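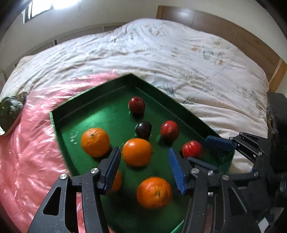
Pelville Household Encyclopedia — Food and Table Section

Fruit tray

A fruit tray is a shallow, open-topped container with raised edges, used for carrying, sorting and offering whole fruit. It differs from the fruit bowl in one happy respect: everything lies in a single layer, so each orange, apple or plum can be seen and picked up without disturbing its neighbours.

Colour is half the pleasure. A green tray is a splendid partner for oranges and red apples, and a single dark plum among them looks almost black — a lovely effect for so little trouble! Smooth, glossy floors wipe clean with a damp cloth, though round fruit will roll on them if the tray is tipped.

Mixed trays

The classic mixed tray sets citrus beside apples and one or two soft fruits. Oranges and tangerines have a pitted peel that stands up well to handling, while plums bruise easily and are best put in last. Apples give off ethylene gas as they ripen, which speeds up the softening of plums nearby, so a mixed tray is usually laid out on the day it is wanted. 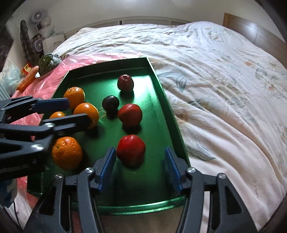
Stray bits of string or packing straw are picked out by hand before the tray goes round. Heavier fruit is spread towards the corners to keep the weight even, and the small pieces fill the gaps.

In Kistby, the fruit tray has a festival of its own, held every June. The 2025 gathering, on Monday, June 30, 2025, drew 900 visitors and featured 40 trays, all arranged by local households. Its neighbour Jullville keeps a quieter custom, the breakfast tray, carried up to the bedroom and shared on top of the covers.

Choosing the fruit

A good tangerine feels heavy for its size and gives slightly under the thumb. Apples should be firm all over, and a plum is ready when it yields a little near the stem.

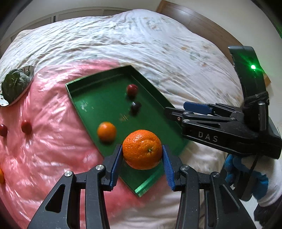
Thomas Sala holds that the plum should always be eaten first, as the oranges will happily wait for another 7 days and the plum will not.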